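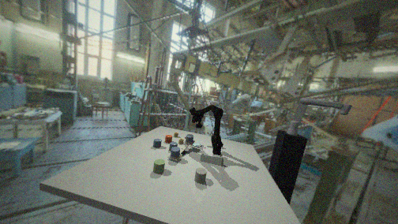
# Holtine to cut tin range from 46 sizes to 24

OVVILLE, Thursday, December 5, 2024 — Packaging manufacturer Holtine will withdraw 22 of its 46 standard round tin sizes next year, the company told customers in a notice issued this morning. The remaining 24 sizes will be made at its Ovville plant. Orders for the withdrawn sizes close at the end of June.

The change covers three-piece welded tins used for paint, varnish, adhesives and dry foods. Two-piece drawn tins, which Holtine makes on a separate line, are not affected. Nor are lids sold on their own, although lids for the withdrawn diameters will be supplied only while stock lasts.

According to the notice, most of the sizes being dropped differ from a retained size by less than 5 mm in diameter or height. Several date from contracts that have since ended. Each diameter needs its own welding arms, flanging heads and seaming chucks, and a changeover between diameters stops the line for most of a shift. Changes of height within one diameter are much quicker, and for that reason the company has kept a wider choice of heights on fewer diameters.

"The short runs were taking up line time out of proportion to the volume," said Merja Tikkanen, production manager at Ovville. "We looked at which tins could be replaced by a neighbouring size with the same fill, and in most cases there was one. Where the fill volume does change, customers will have had a sample before the order book closes."

The minimum order for a retained size is to fall to 400 tins, on plain stock only. Printed tins keep their present minimums, as the sheets are decorated flat by an outside printer before they are cut and rolled. Prices for the retained sizes will be set out in the usual list in the spring.

Customers who fill by weight are expected to have the least work to do. Those who fill to a fixed headspace will need to reset their filling heads and, in some cases, order new guide rails for their conveyors. Holtine has published a table pairing each withdrawn size with its nearest replacement and giving the brimful capacity, nominal capacity and seam height of both. The table does not cover stacking strength, which depends on plate thickness and on the number of beads in the body. Those figures are available on request.

Pesonen, which packs wood finishes, said it uses five of the withdrawn sizes and will move to three replacements. It expects to change its labels at the same time, as the new tins have a slightly larger circumference and the present labels would not meet at the overlap. Outer cartons will also have to be redrawn. The company said it had asked for an extension beyond June on one size and was waiting for a reply.

Vustis, a supplier of dry goods to caterers, said it was not affected by the loss of diameters but would lose one tall format used for ground spices. It has yet to decide between the nearest shorter tin and a plastic tub.

Holtine said surplus tooling would be kept for a year after the last orders are delivered and could be brought back into use for a single large order, subject to a setting charge. After that it will be scrapped — the company does not intend to sell it.

No job losses are planned at Ovville. Staff on the changeover crew will be moved to seam inspection and maintenance, where two posts are currently vacant.

The replacement table and sample request form have been sent to all account holders. Samples are limited to one carton per size.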